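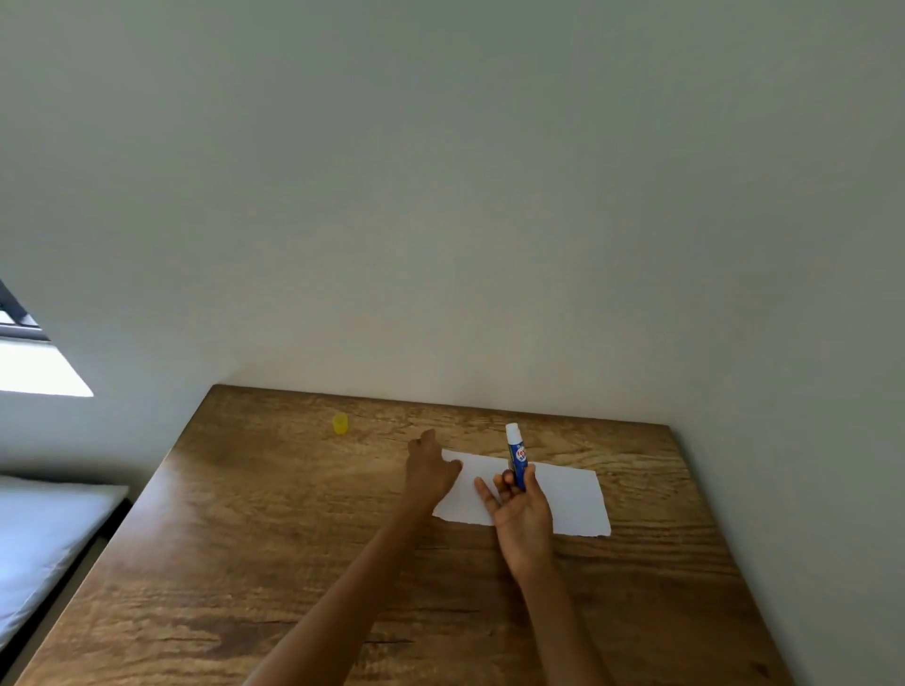

Zwischenbericht Umbau Haus Hukside, Stand Mai

Der Rohbau im Anbau ist abgeschlossen, die Arbeiten im Altbau laufen. Gegenüber dem letzten Bericht haben sich zwei Punkte verschoben, die Fenster im Obergeschoss und die Treppe.

Altbau
Die Straßenfassade bleibt wie vereinbart unverändert. Der Putz wurde an drei Stellen ausgebessert, der Sockel ist neu verfugt. Im Erdgeschoss sind die nachträglich eingezogenen Wände entfernt, der alte Grundriss ist wieder ablesbar. Unter dem Teppich im vorderen Zimmer lagen Dielen, die wir erhalten wollen. Morris hat dafür ein Angebot über 3369 Euro abgegeben, Schleifen und Ölen inbegriffen. Wir bitten um Freigabe aus der Position Innenausbau.

Anbau
Die Decke ist ausgeschalt. Meveo liefert die Schiebeelemente zur Gartenseite zwei Wochen später als zugesagt. Der Estrich wird deshalb vorgezogen - die provisorische Abdichtung der Öffnungen kostet zusätzlich 990 Euro und ist in der Kostenübersicht bereits enthalten.

Treppe
Der erste Entwurf von Burkia passte nicht zur Kopfhöhe unter dem Bestandsbalken. Elsa Koivisto hat die Steigung neu gerechnet und den Antritt um eine Stufe gedreht. Die geänderte Werkplanung liegt beim Statiker.

Offene Punkte
Farbton der Haustür, Abstimmung mit der Denkmalpflege steht aus.
Lage der Heizkreisverteiler im Obergeschoss.
Entwässerung im Hof - die alte Leitung ist auf den letzten Metern zugesetzt und muss gespült werden.

Kosten
Ohne die Dielen liegen wir im bewilligten Rahmen. Die Reserve ist bisher nur für die Abdichtung angetastet worden. Den nächsten Mittelabruf reichen wir nach dem Einbau der Schiebeelemente ein.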